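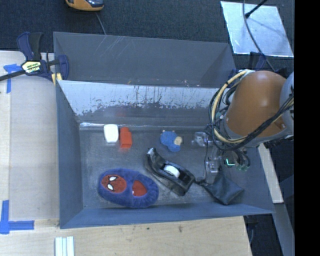 Tonight's bin: slipper, tape dispenser, pouch, plush toy and the rest.

kaimal_bench
Okay, long post, sorry in advance! The arm is finally picking things out of the bin on the bench in our shared shop, and I'm so pleased I could hug it. Flat stuff is what gets me. The slipper is easy (my nephew is thrilled that Spider-Man gets to ride the robot), but the black pouch with the cord just slides around under the fingers. Out of 413 tries since May, the pouch and the two clear plastic pieces make up most of my misses. Has anybody here had luck with soft, floppy things?

vernon_ross
Lovely to see this moving along. I'd look at your cables before the fingers, though. That thick yellow one loops down the side and curves right under the orange part, and mine did the same until it snagged on a bin wall and tore a connector loose. I ended up adding 4 hook-and-loop ties and a bit of slack at the wrist.

Ans Hendriks
I'm going to disagree with Vernon a little, with love. Tie it too snugly and the wrist fights the cable at the end of its turn – I lost a whole weekend to that. Leave the loop, just clip it higher up.
For the pouch, go for the knot in the cord. It's a nice fat lump and the cloth comes along behind it.

tatov22
Suction! I know, I know, everybody says suction. But for the clear pieces I'd try it, assuming they have a flat spot somewhere. My depth camera sees straight through that kind of plastic, so now I look for the shiny highlights in the color picture.

vernon_ross
Fair point, Ans, mine is a smaller arm and it hardly turns past halfway. I still wouldn't leave that loop so low.

kaimal_bench
You are all so kind. I tried the knot idea after supper – 200 tries, pouch only – and it's much better, though it drops the thing if I lift fast. Clipping the cable higher tomorrow (sorry Vernon, I'm siding with Ans on the ties). Tatov, what size cup are you running?

tatov22
Two small ones side by side. I'll dig out the part number when I'm back at the bench.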